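Forum > Home & Workshop > Wood finishing
Thread: Oiling softwood shelves – am I being impatient?
1,878 views

plankandpeg wrote:
Hi all, long-time reader and very occasional poster. We moved into our little house in July and I have been slowly putting up shelves in the back hall, which is narrow and a bit gloomy and gets all the coats and boots. The boards are plain pine from the Plurkonwood yard, the one out past the grain elevator, and I picked them over myself one by one while the fellow at the counter sighed at me.

My trouble is the finish. I bought a can of Fodska oil on my mother-in-law's advice (she does her kitchen table with it every spring and it looks lovely) and I put two coats on a test piece. It still feels a little tacky when I press my thumb on it. The can says 10 hours between coats and I gave it that, and then a night on top. Did I put it on too thick, or am I just impatient? I would love to have the shelves up before my sister visits, but I would also love for her hats not to stick to them.

Thanks in advance, and sorry for the length, I never learned how to write a short one.

oldgrovestreet wrote:
Welcome to posting! I'd bet money on too thick. Oil on pine is a funny business, the soft part of the grain drinks it right up and the hard lines hardly take any, so you keep adding more to make it look even and the extra just sits there on top and goes gummy. Put it on, go have a cup of coffee, come back and wipe it all off as if you had changed your mind about the whole thing. What's left in the wood is the coat.

For the piece you've already done, rub it down with a rag and a little mineral spirits and leave it somewhere airy. And please lay your oily rags out flat outdoors to dry, don't ball them up in a bucket. They can heat up and catch fire all by themselves. My uncle lost a shed that way, and a very good bicycle with it.

Till Frerichs wrote:
I will disagree with my friend from Grove Street, as I do most months. I don't think oil belongs on a coat shelf at all. It's beautiful on a table, where you sit and look at it and run your hand over it, but a shelf in a boot hall gets wet gloves, grit, umbrellas, a dog leash, and you'll be re-oiling it forever. Use a water-based varnish, thin coats, light sanding between them, and then forget about it for years. I did my own hall with Saber satin when the kids were small and there's hardly a mark on it, and those kids threw everything.

You do lose some of the warmth, I'll grant that.

oldgrovestreet wrote:
Till, you lose all of the warmth and you know it. And when varnish does chip (it will, by the hooks) you have to sand the whole board back, whereas with oil you dab a bit on the bad spot and go on with your day. I've had oiled pine in my mudroom through ten winters of snow boots. It has rings and dings and I'm fond of most of them.

plankandpeg wrote:
Oh dear, I didn't mean to start anything! You've both been very kind though. I wiped down the test piece with spirits this morning and it already feels better under my hand. I've also moved everything up to the front room, where it's warmer than the garage.

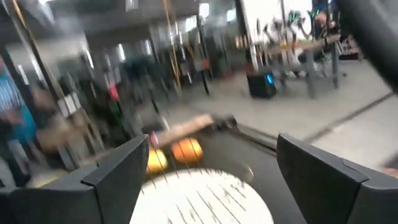
One of the boards on the dark worktop.

I'm still leaning toward oil, mostly for the color, which I've gotten attached to. Till, would it be silly to oil the upper shelves and varnish the low one where the boots go? Would they look strange together?

Till Frerichs wrote:
Not silly at all, plenty of people mix. They won't match exactly, the varnished one will stay paler and the oiled ones will go more honey-colored as the years pass. If that bothers you, wipe one thin coat of oil on the low board, let it cure for a good long while, and varnish over it. The curing is where folks come to grief. If you can still smell the oil, it isn't ready, whatever the can tells you.

That's a nice straight board, by the way. You chose well.

merrybelle wrote:
Can I jump in with a side question? I've got the same Fodska oil and the lid has glued itself on. I've tried a screwdriver, hot water and bad language. My husband wants to punch a hole in it.

oldgrovestreet wrote:
Go around the rim a little at a time with a proper paint can opener, it's a dollar or so at any hardware counter. Next time, clean the groove before you close it. I pour my leftovers into a Flasteck squeeze bottle and press the air out before I cap it, and it keeps much longer that way, it's the air that makes it skin over. Label the bottle! I once very nearly oiled a bench with pancake syrup.

merrybelle wrote:
Got it open, thank you! There was a skin on top as thick as pudding, but it's fine underneath. I'm going to strain it through an old stocking and hope for the best.

kestrel_95 wrote:
Reading along from a damp little apartment by the water, and I have to side with Till on this one. I oiled three pine shelves in my bathroom hallway and they went gray and spotty within the year. I'm sure it depends on the house, and ours is wet enough that the salt won't pour, but if your back hall doesn't get much air I'd think twice. I ended up sanding them down and varnishing, and I cursed a good deal while I did it.

plankandpeg wrote:
That's a fair warning, kestrel, thank you. Our hall is dark but it's dry, there's a heating pipe running along the baseboard. I think I'll go with the mix: oil up top, oil and then varnish on the boot shelf, and I'll let that one take its time. My sister can put her boots on a newspaper.

One more thing before I start, do you all oil the undersides too? I had been planning to skip them.

oldgrovestreet wrote:
Oil the undersides, dear. One coat at least, or the boards may cup on you.

Till Frerichs wrote:
On that we agree. End grain too.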